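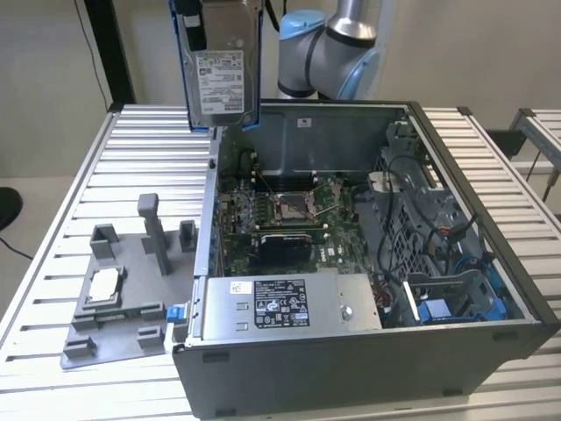 Photo: Nataša Nikolaidis

An old office desktop is worth opening before it goes in the dumpster. I have held that opinion for a long time, and this August, when a dental office in Mivcombe offered me 30 of them, I had to decide if I still believed it. I do.

The usual argument against it is money. A used tower sells for very little, and an hour of anyone's time costs more than most of the parts inside. Marisol Ayala, who runs the counter at Voston, put it to me that way and she isn't wrong. If you only look at resale, you should send the lot to the shredder and go home.

But a desktop was built to be opened. The side panel comes off and you can see what you have: the board, the power supply, the card, the cage for the drives. A hard drive in a plastic caddy with rails can go in and out without a fight. The processor sits in a socket under a lever, and you can lift it out and put in another. Compare that with a thin laptop, where the memory is soldered down and the battery is glued to the shell.

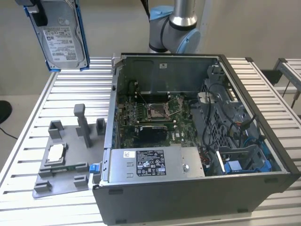

I also think people should handle these parts at least once. My nephew is 16 and had never seen the inside of a computer. He thought the storage was "in the chip somewhere." After an afternoon with a screwdriver he could tell a memory slot from an expansion slot, and he asked why the school pays $400 for machines he can't fix. I didn't have a good answer.

There are limits. I don't open power supplies, and I don't think beginners should either. I wipe every drive before it goes to anyone, and if it won't wipe, it gets drilled. A machine with a bad board becomes parts. Of the 30 towers, 8 went that way.

The rest are going to families on the list at the library, with a keyboard and a mouse. They will do homework and pay bills on them. I would like the city to set aside a shelf at the transfer station so the next batch doesn't depend on who happens to know my phone number.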